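홈 | 설치 안내 | 안전 수칙 | 작업 기준 | 문의

드로보마르(Drovomar) 실내 작업 로봇 사용 설명서
5장. 화장실 작업의 기준과 안전 수칙
8월 개정 / 베르카(Werka) 현장지원팀 작성

앞 장까지 차근차근 따라오셨다면 이제 로봇은 바닥과 문턱을 알아보고, 충전 자리로도 혼자 돌아갈 수 있을 것입니다. 여기까지 오시느라 수고 많으셨습니다. 이번 장에서는 많은 분이 가장 조심스러워하시는 화장실 작업을 다룹니다. 좁은 데다 물이 있고, 무엇보다 사람이 문을 닫고 쓰는 공간이어서 저희도 다른 방보다 규칙을 조금 많이 두었습니다. 처음에는 번거롭게 느껴지시겠지만 며칠 해 보시면 금방 손에 익으니 너무 걱정하지 마세요.

5.1 작업 전 준비

1. 화장실 안에 사람이 없는지 담당자가 직접 눈으로 확인합니다. 재실 센서가 달려 있더라도 이 단계는 건너뛰지 마십시오.
2. 문을 끝까지 열고 고정합니다. 통로의 유효 폭은 795mm 이상이어야 합니다. 문짝이 아니라 문틀 안쪽에서, 손잡이처럼 튀어나온 부분까지 감안하여 재 주세요.
3. 바닥의 물기를 닦고 매트와 휴지통, 청소 솔을 밖으로 내놓습니다.
4. 조작 화면에서 '화장실' 구역을 고르고 속도를 '저속'으로 바꿉니다. 구역을 고른다고 속도가 저절로 바뀌지는 않습니다.
5. 비상 정지 버튼을 한 번 눌러 팔이 멈추는지 보고, 해제한 뒤 화면의 안내에 따라 다시 시작합니다.

참고: 로리츠(Loritz) 이동 받침대를 함께 쓰시는 경우에는 3번을 마친 다음 바퀴 잠금을 먼저 확인하시는 편이 수월합니다.

5.2 변기 시트 다루기

시트는 가볍고 잘 움직이는 물건이라 만만해 보이지만, 경첩이 헐거운 것과 뻑뻑한 것의 차이가 꽤 큽니다. 그래서 저희는 처음 만나는 변기라면 반드시 사람이 먼저 손으로 한 번 올리고 내려 보시기를 권합니다. 끝까지 부드럽게 움직이고 세웠을 때 혼자 서 있으면 합격입니다. 세워 둔 시트가 스르르 내려온다면 경첩을 손보기 전까지 로봇 작업 목록에서 빼 두십시오.

그리퍼를 가져갈 때는 시트 가장자리에서 손가락 끝이 만날 자리를 미리 정해 둡니다. 가장자리에 눈에 띄는 색의 끈이나 띠를 묶어 표시해 두면 담당자끼리 같은 자리를 두고 이야기하기가 한결 편합니다. 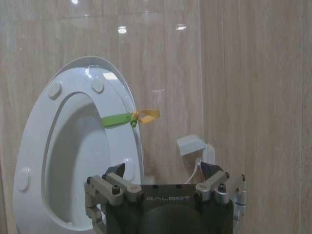

표시를 쓰기로 하셨다면 묶는 위치를 작업일지에 적어 두시고, 교대하는 분께도 꼭 알려 주세요. 매듭이 느슨하면 표시가 조금씩 밀려 내려가서 어제와 오늘의 위치가 달라집니다. 번거로우시더라도 작업 시작 전에 손으로 한 번 당겨 보시면 좋겠습니다.

1. 그리퍼를 시트 앞에서 일단 멈추고, 벽과 벽에 달린 기기, 전선이 팔이 지나갈 길에 걸리지 않는지 살핍니다.
2. 접촉 힘의 한계값을 39로 맞춥니다. 화면에는 단위 없이 숫자만 나옵니다.
3. 시트를 천천히 움직이고, 다 움직인 뒤에는 3초 동안 기다렸다가 손가락을 뗍니다.
4. 시트가 멈추어 있는지 확인한 다음 팔을 뒤로 물립니다.

주의: 시트가 걸렸을 때 한계값을 올려 억지로 밀지 마십시오. 경첩이 먼저 상하고, 그다음은 손가락 관절입니다. 정지시키고 사람이 손으로 풀어 주십시오.

주의: 윤이 나는 벽면은 조명을 되비추어 거리 측정을 흔들 수 있습니다. 값이 오락가락하면 조명의 방향을 바꾸거나 접근 각도를 조금 틀어 다시 시도해 보세요.

5.3 위생과 사생활

화장실에서 쓴 손가락 패드는 주방이나 식탁 작업에 그대로 쓰지 않습니다. 저희는 패드를 아예 두 벌로 나누어 보관하시기를 권해 드리고, 바커(Bakker) 보관함을 쓰시는 곳이라면 아래 칸을 화장실용으로 정해 두시면 헷갈릴 일이 적습니다. 닦을 때는 전원을 끄고 패드를 분리한 뒤 중성 세제를 묻힌 천을 쓰십시오. 관절 쪽으로 물을 뿌리시면 안 됩니다.

카메라 영상은 작업이 끝나는 대로 녹화를 끄고, 저장이 꼭 필요할 때에는 문 앞에 안내문을 붙여 쓰시는 분들이 미리 아실 수 있게 해 주십시오. 작업 도중 누군가 들어오려 하면 로봇을 먼저 세우고 밖으로 뺀 다음 자리를 내어 드립니다. 급한 분이 계실 수 있으니 이 순서만큼은 넉넉한 마음으로 지켜 주시면 감사하겠습니다.

5.4 작업을 마친 뒤

팔을 접고 저속 설정 그대로 문밖까지 이동시킵니다. 내놓았던 매트와 휴지통을 제자리에 돌려놓고, 작업일지에 변기 위치와 멈춤 횟수를 적습니다. 같은 변기에서 멈춤이 되풀이되면 6장의 접근 각도 조정을 참고해 주세요.

문의: 베르카 현장지원팀, 오전 9시부터 | © Werka | 맨 위로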